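Workshop Notebook, Textile Conservation Room
Entry date: November 21, 2022
Entered by: Jolán Deák
Subject: Wet cleaning trial on the Araya coverlet, second set of samples

The purpose of this entry is to record the second set of wash tests carried out for the Araya coverlet and to set out what remains to be settled before the full piece is treated. The first set was recorded in July and should be read together with this one, as the numbering of the samples continues from it.

The coverlet is undyed cotton with a wool fringe sewn on at a later date. The fringe is red in two shades. The darker shade bled slightly under the damp blotter in July; the lighter shade did not. The cotton ground is yellowed overall, with a brown tide line along one long side and a cluster of small rust marks near the center fold. The owner has asked that the tide line be reduced and has accepted in writing that it may not be removed.

Test pieces were not cut from the coverlet. They were taken from the lining strip that was removed during an earlier repair and kept in the same storage box. The strip has aged under much the same conditions, but it was never exposed to light to the same degree, and this should be kept in mind when comparing color.

Water. Deionized water from the wall unit was used throughout. The filter cartridge on the unit was changed before work began, and the first run of water was discarded. The conductivity meter was checked against the standard solution and read correctly.

Detergent. Two products were compared. Bilis is the one the room has used for cotton for several years. Jala is the neutral liquid that was requested after the July tests, when the samples washed in Bilis felt stiff after drying. Both were made up to the same strength and used at room temperature. Jala gives much less foam and is easier to rinse out. The samples washed in Bilis needed two additional rinses before the meter reading settled.

Results, numbered as on the sample cards:

Sample 16, Bilis, single bath. Yellowing visibly reduced. Tide line unchanged. Handle slightly stiff, as in July.
Sample 17, Jala, single bath. Yellowing reduced to a similar degree. Handle soft. Weave lay flat without pinning.
Sample 18, Jala, two baths with a rinse between. Best result of the group. Tide line paler at the outer edge but still plain to see at the center.
Sample 19, Jala, two baths, sponged on the suction table along the tide line only. Paler than 18 along the line, but with a new faint edge just beyond the sponged area. This is not acceptable on the coverlet itself.

The new edge on sample 19 was most likely caused by sponging too narrow a band. The surrounding cloth was damp but not fully wetted, and the dissolved material moved outward until it met the drier area. The test will be repeated with the whole strip wetted out first. If the edge forms again, local treatment will be dropped and the tide line left as it is after the general wash.

Fringe. The darker red was tested again with both detergents and with plain water. Bleeding was slight in water and in Jala, and stronger in Bilis. This alone would be enough to rule out Bilis for the full piece. The question is whether the fringe should be taken off before washing. The stitching is regular, worked in a thick linen thread, and does not appear to pass through any of the original hem. Removal would be simple but would destroy evidence of the later repair unless each side is recorded in detail. My preference is to remove it, record the stitch holes on tracing film, and return it afterward in the same holes.

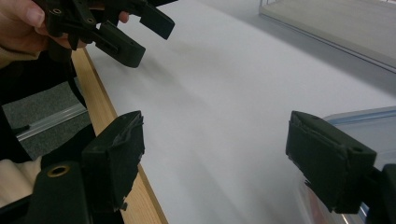 Drying. The samples were blotted between clean cotton towels and dried face up on the screen with the fan at its lowest setting. No heat was used. Sample 17 was moved once while damp and dried with a slight curve along the warp, which was corrected with light humidity and glass weights. The full coverlet must not be moved after it has been laid out, and the large screen should be booked for two nights.

Supplies. The remaining blotter is sufficient for one more set of tests and no further. The order to Skutik, number 456, covers blotter, tracing film and linen thread. The thread supplied last time was too glossy for this work, and a sample card should be requested before the new spools are accepted.

Actions before the next entry:

Repeat sample 19 with the strip fully wetted out.
Write to the owner about removing the fringe and wait for a written reply.
Photograph the fringe stitching on both faces under raking light.
Test the rust marks separately. No treatment for rust has been tried so far, and none should be attempted in the same bath as the general wash.
Return the lining strip to box 378 with its card. The card was found in the wrong sleeve this morning and has been put back.

Colleagues using the wash table are asked to leave the drain sieve in place. Loose fibers from the fringe tests are still being collected from it for the file.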